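In Defense of the Unset Table

My aunt owns 60 placemats and will not let soup near any of them. I own two and spill on both. Somewhere between us lies civilization, which I suspect is mostly a matter of laundry. A placemat you have to protect has become another guest, and a fussy one. Put it down in August, eat on it till Christmas, let the stains tell people what you cook.

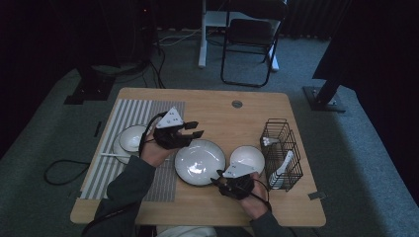 Edem Baidoo wrote in to say that my stains would tell people plenty, and that he'd be eating at my aunt's.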